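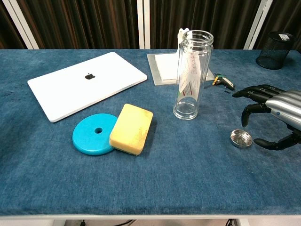

**From the sorting table**

Dear friends of Hiremus,

The winter boxes are finally open. In January we collected so many donated things that we closed the small storage room and promised to look at it "after the holidays." Now it is summer, and I am happy to write that we started.

Cremilda Portela brought the blue cloth for the table. At first I thought it was too beautiful for this work, but she was right. On a dark, soft cloth a small part does not roll away so easily, and a pale thing is found quickly. Before, we sorted on the bare table and I lost many screws on the floor.

Our method is simple. We take a few things from a box, without choosing, and put them on the cloth. Then we decide for each one where it should live. A laptop goes to Szabolcs Bozsik, who checks it and erases it before anyone else may use it. Sponges go to the cleaning shelf if they are still good for the sink, and if they are not, they become sponges for the bicycle corner. A glass bottle without a cap is kept, also when it has an old paper inside. We have a drawer with caps, and with patience one of them fits. Hand tools go to the workshop, but please put them first on the tray marked "try me," so that somebody tests them.

The difficult group is the things which we cannot name. A turquoise disc with a hole in the center, for example. I asked three people and received three answers: a small weight, a part of a toy, the foot of a lamp. For such objects we made the shelf called Vida, near the entrance. If you recognize something there, please write it on the card. After 11 weeks without a name, the object goes to the children's building box, where a name is not necessary.

Some requests for the next collection:

- Please remove your personal files from computers before you bring them. Szabolcs does it again, but he prefers to do it second.
- Chargers should be tied to their machine with a string or a rubber band.
- Bottles and jars should be rinsed.
- We cannot take more curtains until the fall.

The sorting evenings continue in room 5 and start after the language course. You don't need to register. Tea is there, and Cremilda often brings the almond cake. If you have a good small brush for dust, bring it with you, because ours has lost most of its hair.

With warm greetings from the storage room,
the Hiremus sorting group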